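Progress report to the Trirbridge fund
Gudasby two-arm packing project
Prepared by Teresa Antunes, October 8, 2023

This period gave us our best figures so far and also our first proper fault, and I'd like to spend most of the page on the fault. We have learned a great deal from it!

First the totals. We now hold 3,744 recorded runs, of which 3,182 passed review. The tool case task makes up 339 of the rejected ones, nearly all from the same fault.

What went wrong: during case closing, the left arm kept pressing after the lid had met the lower half. The force limit should have stopped it. It didn't, and the arm went on pushing until the operator hit the stop. No one was hurt — the floor rule held and everybody's hands were clear — but one gripper finger cracked and we lost the hinge on a case. I reported it to Wistby the same afternoon and we halted all closing work.

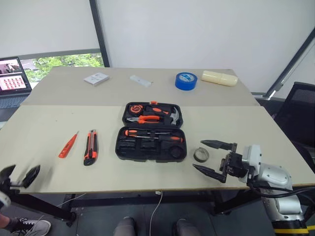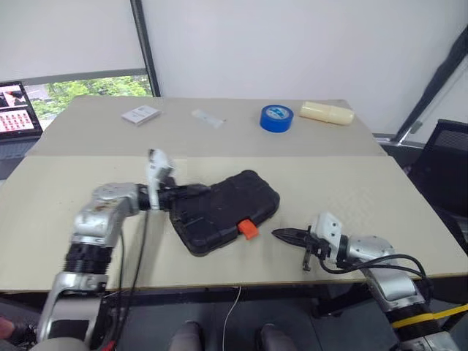
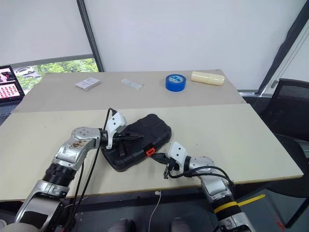

The cause was in the settings. When we changed the left gripper in January, the new tool weight was entered for the right arm only, so the left controller was reading its own load wrongly and the force limit came in far too late. Charvát's engineer found it with us over a long call and was brilliant throughout. Closing is where it shows up worst, as one arm has to hold the case steady on the table while the other goes for the orange latch, and any extra push from the holding arm slides the case out of line. Packing tools into the open tray hardly loads the arms at all, so the early runs looked perfectly healthy.

Since then we have corrected the weight on both arms, lowered the force limit for closing, and added a start-up check that compares the two controllers and refuses to run if they disagree. We ran 100 closings under the new limit with no overload. A few latches were left half shut, and I'd much rather have that problem!

Still open: the replacement finger is on order, and Wistby want a second stop button on the laptop side of the table. I agree with them and would like to pay for it from the spares line, if you are happy with that. Closing work carries on at reduced speed until it is fitted.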